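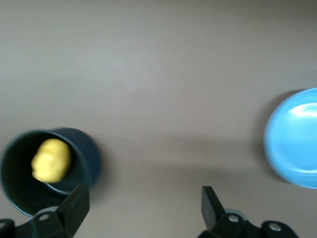
Wrist cam, cup and plate task. Yellow thing in the cup, plate still empty.

February 18, 2018

Quick one, need to get back to it. We're at 2,013 demos on the Wakden arm as of this morning. Target is 2,917 before I retrain. Yes, odd number, blame the Rasteo spreadsheet.

Cup to plate is slow going. Dark cup, dark fingers, and the left one covers part of the cup so teh edge gets lost. Threw out 20 episodes last night, all mine, all jerky on the approach. Keeping the misses if the recovery is clean.

Still want to move the cup start position more. Probaly tonight. Logs go up on the Lenihan page once I fix the timestamps.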